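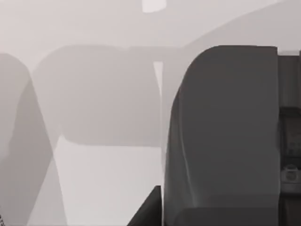
Madalena Coelho wrote in to say that her sister's shop in Pomberg bought an arm to pack boxes and still packs them by hand on Monday mornings, so why bother testing at all?

Fair question. Test anyway, before you pay. Simulated runs are cheap, and they flatter the machine, so read them with a cold eye.

## How to check a chore claim

1. Write down one chore, start to finish. "Tidying" is too big. "Put the box on the shelf" will do.
2. Ask for 90 runs in simulation, failures included. Chettiar sent me 6 and called it a study.
3. Look at the gripper view. If the fingers hide most of what's behind them, ask what the software does at that point.
4. Move the objects a little and run it all again. My last score dropped to 37 out of 90.
5. Repeat on real hardware, in your own room, with your own junk on the floor.

Count every rescue by a person as a failure. Sales people won't.

I'd want 500 real tries before letting one near my dishes. Fasine says its next version will get there. I've kept the sponge.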